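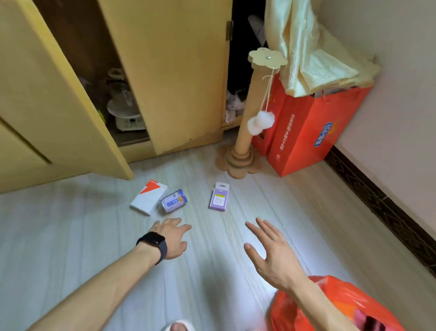

Ticket: Yeoman does not split hand demonstrations into steps when both hands are in a bag
Product: Yeoman, desktop version, with Renero hand tracking
Status: open, waiting for customer
Opened: 2021-09-13

Good morning. I am teaching our arm to sort small household things between the floor and a soft plastic bag. I do not use the remote control for this task. I show it with my own hands, with the camera on the head, and Yeoman should cut the recording into steps: reach, grasp, move, release.

With things that lie alone on the floor the cutting is good. A can on its side or a flat package gives a clean "grasp" every time. The trouble begins at the bag. When both hands are inside, Yeoman joins everything into one very long step and gives it the name "move". The arm then has nothing to copy for the most difficult part.

What I have tried already:
Restarted the tracker and calibrated the camera again. No change.
Lowered the step threshold from 17 to 8. Now I get many short steps on the floor, and the bag is still one step.
Recorded the same task more slowly. A little better, but I do not move like this in normal work and I do not want the robot to learn it.
Removed the wrist filter, in case the black band on my left wrist was the problem. No change, so I put the filter back. 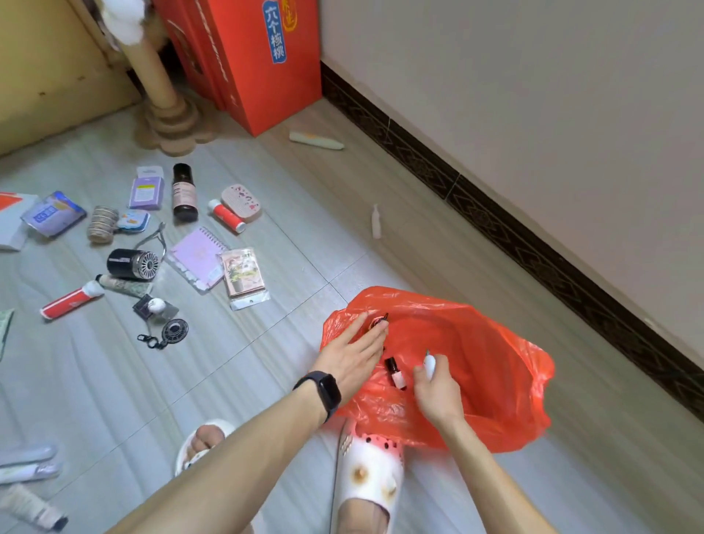 Darren Goodall

I add more details, as the form asked for the exact moment of the fault. The right hand holds a slim white tube and the left hand presses on a small dark bottle in the orange-red bag. For me these are two different actions. The right hand has an object. The left hand has fingers on an object but has not lifted it. In the step list Yeoman writes "both hands: object held" and this label stays until I take both hands away.

I looked into the export file also. The contact value for the left hand goes up as soon as the fingers touch the plastic, even if there is no object below them. I suspect that the bag itself is counted as an object — it is large, it is crumpled and it moves together with the hand.

The recording has 3000 lines in the step table before I stop it. If you need the whole table I can send it, but please tell me which format, as the web form refused my first file.

One more question. If I mark the steps by hand in the editor, does Yeoman use my marks for the next training, or does it cut everything again? The manual from Firkport says both things, on different pages.
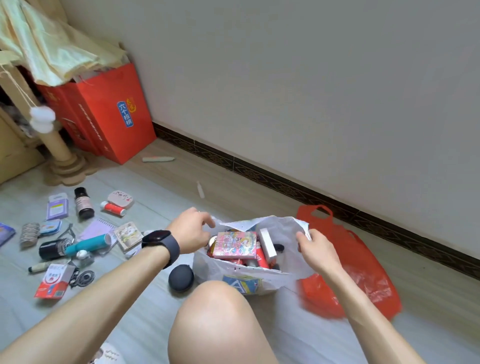

Ukitz: Same fault with us, and for a white bag it was worse than for a coloured one. You are right that the bag is counted. Open the object list, add the bag as "container" and not as "item", then set container contact to "ignore". After that, a hand that only pinches the edge of the opening is labelled "support", and the other hand gets its own steps. For your second question: your marks are kept only if you lock them before training. The lock is the small button at the left of the timeline.

Thank you, I did this today. With the bag set as container I now get 7 steps where I had one before, and I agree with all of them except the last, where "release" comes too early and the hand is still closed. The label "support" is also correct for the hand on the edge of the bag.

I locked my marks and the next training did not change them. Please correct the manual in this place.

I would like to keep the ticket open for the early "release". I can live with it for the moment by moving the mark in the editor, but the whole set must be ready in October and I would prefer not to correct every recording. Is there a separate threshold for opening the hand, or is it the same value as for closing?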